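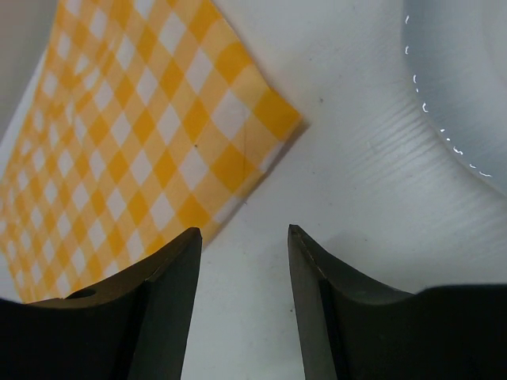
12 Jan 2022

So I finally did the thing I've been threatening to do since we moved to Maldale, and started a supper club. It's a grand name for five people eating soup in my kitchen, but Glykeria put "SUPPER CLUB" on the group chat in capitals and now we're stuck with it.

The idea goes back to June, when my neighbor Javier had a glut of zucchini and kept leaving them on our step. I made fritters, sent half back over the fence, and he came around with the plate and stayed for two hours. I hadn't laughed that much in ages! And I thought, why do I only ever do this by accident?

Rules, as they stand: whoever hosts cooks one big pot of something. Everyone else brings bread, or cheese, or nothing at all if it's been that kind of week. No dessert competition (we had one of those in my old office in Valtthorpe and two people stopped speaking). Phones in the hall, unless you've got a babysitter at home.

I went first and made my grandmother's bean soup, the one with the smoked paprika and far too much garlic. You want to soak the beans overnight, and I forgot, of course, so it was the quick way - boil them hard, turn off the heat, leave the lid on for an hour. They came out fine. A bit firm, maybe. Bienvenido had three bowls and then asked if there was any more garlic, so I'm going to stop worrying about the garlic.

What I did get wrong was the timing. I'd told everyone seven and then didn't get the pot on until half past six, so we ate at nearly nine, by which point the bread was gone and we'd talked through the whole saga of Glykeria's boiler. (4 plumbers. One of them fell asleep in his van outside.) If you're thinking of starting one of these, cook it the day before. Soup's better then anyway.

I also spent more than I meant to. Good olive oil is painful at the moment, and I bought candles that smelled so strongly of fig that we had to put them out before anyone could taste anything. They're living in the garage now.

Next up is Bienvenido, who's promised his mom's chicken adobo and has already sent me three messages about which vinegar to buy. I've told him I'm in charge of rice and he isn't to touch it. After that it's Javier, and he says he can only make omelets, so omelets it is.

If anyone has a decent meatless main that feeds a crowd and doesn't need watching, leave it in the comments, please. I've got mushrooms to use up and no ideas at all.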